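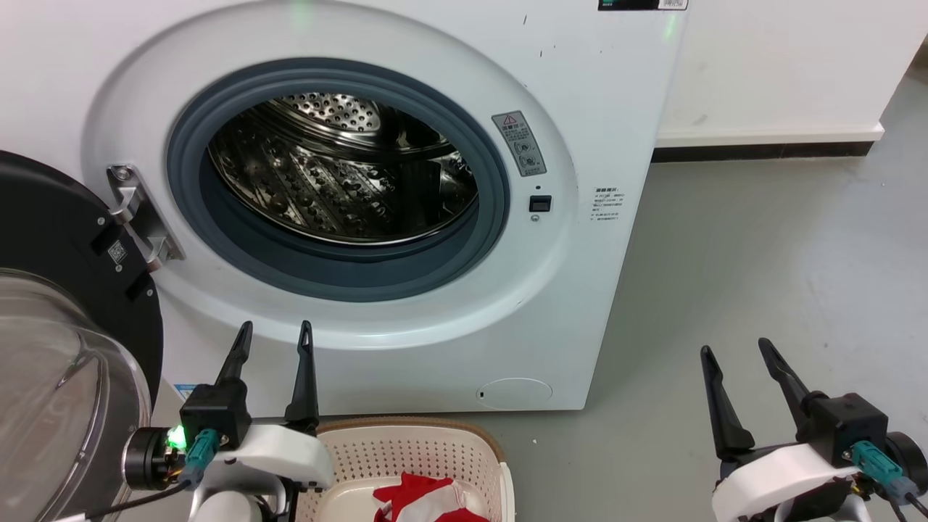

Page last changed: March 2022

From: Gunther Buschmann
To: Clallholm Makers list
Subject: Re: Engelhardt open day, worth the drive?

On the list, Trostum wrote:

> Did anyone go to the open day at Engelhardt in the end? I'm
> wondering whether to take my lot to the next one. The flyer
> promised "household robotics at work", and the last time I
> believed a flyer like that I watched a hoover go round a
> chair leg for most of an afternoon.
>
> Also, is there parking, and can you get lunch?

I went. Parking yes, lunch no, unless you count a biscuit.

You get there by the Dutley road, past the garden centre, and in at the second gate. The first gate belongs to a tile warehouse whose staff have plainly had enough of us. Sign in, take a badge, and wait for the group before yours to come out. They let people through 12 at a time, which sounds stingy until you see the size of the room.

The laundry demonstration is the one to see. It has a front loader with its door hanging open, a perforated plastic basket on the floor before it, and a robot with two arms, each ending in a pair of black fingers. In the basket was something red and white. I have a teenager at home who has been shown much the same arrangement and has yet to grasp the principle, so I was ready to be impressed.

The talk lasted 8 minutes and was better than I'd feared. The young woman giving it said cloth is miserable stuff for a machine to handle. A mug is the same shape every time you look at it, and a shirt never is. Then there's the door, with a thick rubber seal all round the opening that a sleeve can catch on. She'd been asked for 1,000 practice goes by the end of the month and had managed 500, and she had the look of someone who now dreams about socks.

A man at the back asked if it did ironing. It doesn't. He asked again in a different way, and it still didn't.

Things I'd tell anyone going:

Stand on the left if you're short. The tall people all drift right.
Ask your questions in the room. Out in the corridor you get the sales chap.
The warning sticker on the washer is in Chinese, so your eldest might enjoy having a go at it, Trostum.
Skip the talk on warehouse shelving unless you own some.

Would I drive over for it again? From Clallholm, yes. From your side of the hills I'd want a proper lunch out of it. They're planning another in December, and I've asked them to put the list down for a slot – two if enough of you reply by the weekend.

I still have the badge, by the way. I was supposed to hand it in.

Gunther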